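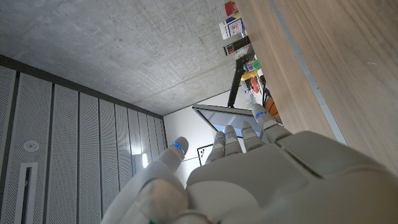
One of the evening packers at Dandar told us in our first week that the hand was fine, it was the meetings about the hand that had worn everybody out. We wrote that down on page one of the notebook and it held up better than most of what we wrote on the pages after it.

Student Project Report
Automation and Daily Work in a Returns Room
Module: Work and Technology, second-year group project
Submitted in March

1. What we set out to do

Dandar handles returned goods for online shops. Toys, sporting goods, small household things, anything that somebody ordered and then thought better of. Until last year every returned item was opened, looked over, sorted and repacked by people. Now part of the sorting is done by a robot with a five-fingered hand, supplied by a firm called Jitora and run through scheduling software called Peteo. We wanted to know what had changed for the people who were there before it.

We did not set out to judge whether the robot is good at its job. We are not engineers, and on the one occasion we offered an engineering opinion it was received with great politeness and a change of subject.

2. How we did it

We visited the site on 2 shifts, one starting at six in the morning and one in the late afternoon. We talked to people on breaks and at the benches when the supervisor said it was all right. We also handed out a short questionnaire and were given access to the Peteo log for one month, with names removed. The log covers 2,401 items that passed through the robot's station.

Our first questionnaire had a question reading "How do you feel about your robotic colleague?" Several people crossed out the last word and wrote in their own. We dropped the question from the second version, though we have kept the replies.

3. The work before

A sorter took a tote, emptied it on the bench, and decided what each thing was and what shape it was in. Resell, repair, donate, bin. Experienced sorters did this very fast and talked the whole time. They told us about the talking before they told us about anything else. Two benches faced each other and a good shift was one where you had the right person across from you.

The decisions were not always by the book. A box with a crushed corner might go in resell if the sorter knew that a certain shop did not mind crushed corners. None of this was written down. It became clear how much of it there was only when somebody from Jitora arrived with a laptop and asked for the rules.

4. The work now

The robot takes the items that are easy to recognize and hold. Whatever it cannot identify, or picks up and then declines to commit to, goes to a person. In the month we looked at, 226 items were passed on this way. The log calls them "exceptions." The sorters call them "ours."

Management sees this as a small number, and we suppose it is. But those items are the awkward ones: the half-opened set with pieces missing, the thing in the wrong box, the thing in no box. A sorter used to get one of those between a dozen easy ones, and the easy ones were a kind of rest. Now the rest has been automated. People on the exceptions bench told us they go home more tired than before, having handled far fewer things, and that this is hard to explain to anybody who reads the daily totals.

A new task has also appeared, called "tending." The tender clears jams, restocks totes, and confirms the robot's choice on a screen when Peteo asks. Peteo asks quite often. In the same month it asked for confirmation 187 times, and by the tenders' account nearly every answer was yes. One of them described the job as being a parent to a very strong, very cautious child.

Tending is paid at the same rate as sorting. The training took one afternoon – the certificate is laminated.

5. What people said they had gained

It would be unfair to leave this out, and two of our interviewees made us promise not to. Lifting is down. Sorters with bad wrists said the worst repetitive grabbing had gone, and one had put off an operation. Nobody on the permanent staff lost a job, although three temporary contracts were not renewed and the people who held them were not there for us to ask.

Some of the younger staff like tending and want to learn the maintenance side. At present they may not open the hand's housing. When something inside needs attention, Jitora sends a technician from its depot in Phromma, and the sorters go back to doing everything by hand until the visit is over. We were on site for one of those afternoons. It was the loudest the room had been, and the mood was suspiciously good.

6. Who decides

The point that came up most often had little to do with the machine. Staff had been asked for their knowledge at the start, in long sessions, and then heard nothing until installation. They had suggested keeping the two benches face to face. The layout drawing had them side by side, looking at the robot, and that is how they were put in.

The crushed-corner rule was also lost. It was explained twice, and it is still not in Peteo. Boxes with crushed corners now count as damaged unless a person pulls them out, so a person pulls them out. This does not appear in the log, and we only know of it because we were standing in the way.

7. Limits of this report

We saw one site for a short time. The questionnaire went to whoever was on shift, and night staff are missing completely. The supervisor was in the room for some of the interviews and some answers got shorter accordingly. Our log data covers a quiet month, and we were told more than once to come back after the holidays.

8. Suggestions to the site

Rotate people between tending and exceptions within a shift, as opposed to by the week. Count exceptions separately in the daily totals. Give at least one sorter per shift the right to change a rule in Peteo, with the crushed corners as a trial. Turn the benches back around. The last of these needs a tape measure and two people, and we have offered to be the two people.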